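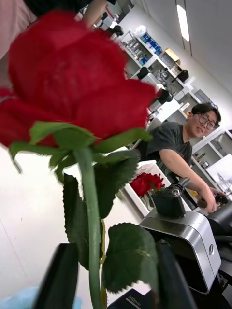
9. When the gripper quits in the middle of a pick (fault 503)

I wrote this section after losing most of a December afternoon to fault 503, and I'd like you to lose a lot less. If you've come straight here with a stopped arm and a flower in the gripper, skip down to "Getting the flower out" and come back for the rest when things are calm.

What 503 looks like

The Skovden arm stops wherever it happens to be. The gripper holds whatever width it had at that moment, and Kerer puts up a yellow bar that says 503 GRIPPER LINK LOST. You can still jog the arm, which fooled me completely the first time (I figured that if the arm moved, the gripper had to be fine too). It wasn't! The arm and the gripper talk to the controller over separate lines, and only one of them had gone quiet.

What makes it nasty is that the fingers don't open when the link drops. On the Edska gripper that's on purpose, so it won't let go of a part over somebody's foot. It also means the fingers can be under load with no way to read the force on screen. The force number you see next to the yellow bar is the last one received. Mine said 5 for the whole time I was poking at it, and I believed it for far too long.

CAUTION: With 503 showing, treat the fingers as live. They can close the instant the link comes back. Keep your hands out from between them until the arm is locked out, and please don't do what I did, which was wiggle the plug with one hand and hold the stem with the other.

Getting the flower out

1. Press the stop button on the handheld. Leave it pressed.

2. Switch the gripper supply off at the control box. Turning the arm off isn't enough, the gripper has its own switch.

3. Wait 90 seconds. I know it feels silly to stand there, but there's still charge in the drive for a while and I've seen the fingers twitch.

4. Support the flower under the bloom with one hand. The other hand goes on the release knob at the back of the gripper body, well away from the fingers.

5. Turn the knob counterclockwise until the fingers are loose. It's stiff at first and then gets easy all at once.

6. Slide the stem out sideways. If a leaf is pinched, open a bit more. Pulling tears the fabric leaves off at the joint and they never glue back on straight.

Note: If the fingers were closed on a stem with serrated leaves low down, check the pads afterward. Bits of green fiber pack in behind them and the next grip comes out crooked. A dry toothbrush does the job.

Finding the cause

I went at this backward. I swapped the gripper, reinstalled Kerer, and blamed the network, in that order, before I looked at the cable. Start with the cable.
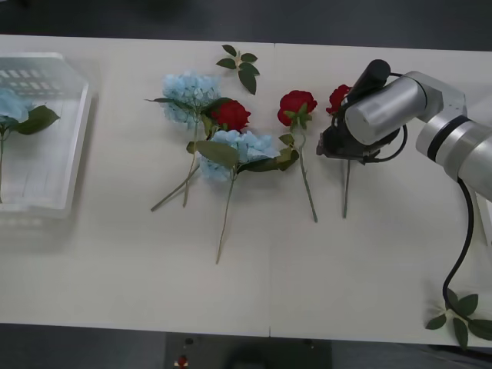 Almost every 503 we've had on the Gunawan flower bench came from the cable getting tugged at the wrist plug. The plug has a latch, and the latch looks closed when it's only halfway there. Add a bit of pull at the wrong moment and you get a dropout too short to see but long enough to trip the fault. Low picks are the ones to watch. Reaching down over that last rose on the right puts one cable in a loop around the wrist, and the other hangs off the underside of the forearm and down the right side of the table, right across the loose leaf sprig in the corner. A light sprig like that won't stop a cable, but a table edge or a clamp could, and I want the whole hanging run free to move. So clear that corner before you run anything, loose greenery included.

Work through the checks in this order, with the gripper supply still off:

1. Push the wrist plug in until it clicks. If you didn't hear a click, pull it out and do it again.

2. Run your fingers along the cable from the wrist back to the base. You're feeling for flat spots, kinks, or a place where the jacket has gone shiny from rubbing.

3. Look at the loop around the wrist. There should be enough slack to turn the wrist both ways without the loop going tight, but not so much that it droops below the fingertips.

4. Look at the hanging run from the forearm. Move anything it could catch on, and check below the edge of the table as well as on top.

5. Pull the plug one last time and look at the pins with a flashlight. A bent pin means a new cable. I tried straightening one and got two more weeks out of it, all of them annoying.

Note: Don't fix a loose plug with tape. I did, and the tape took the strain nicely right up to the moment it didn't — and then the plug came out at full speed instead of at the start of the move where I could have caught it.

Bringing it back

1. Move everybody back from the table. That goes for the person holding the handheld too, so find a spot where you can see the fingers and still reach the button.

2. Check that nothing is between the fingers.

3. Turn the gripper supply on and wait for Kerer to list the Edska as READY. The yellow bar stays up for now.

4. Release the stop button, then choose Clear Fault. If the bar comes right back, stop and go back to the cable checks. Clearing it over and over won't help, and it fills the log with junk.

5. Choose Home Gripper. The fingers open all the way, close all the way, and open again. This is the move that catches hands.

6. Set speed to 5 percent and jog down to the lowest pick on the table, the one farthest from the middle. Watch the cable the whole way, and forget about the flower.

7. Turn the wrist both directions at the bottom of the move. If 503 is going to return, this is where I usually see it.

8. Make one slow pick with a single rose, lift it, put it down. Then go back up to working speed.

CAUTION: Don't leave the flower from the faulted pick on the table and hit Resume. Kerer remembers that it was partway through a grip and will try to finish, with the fingers wherever homing left them. Cancel the job and start a fresh one.

If it keeps happening

Three dropouts in one day and I change the cable, no arguing with myself. Write down the wrist angle each time it faults, along with which flower it was going for. That little list told me more than the log did: mine all came with the wrist turned hard the same way, and the cure was rerouting the loop and retaking the pick poses on that side of the table.

If the cable is new, the route is good, and 503 still shows up, leave the gripper supply off and hang a tag on the switch until the Edska has been bench tested. Section 5 has the steps for taking it off the wrist.

Search this manual
Enter a fault code or keyword

Related sections
Taking the gripper off the wrist
Cleaning and replacing finger pads
Routing cables on the Skovden arm
Kerer fault codes, full list
Teaching pick poses for long stems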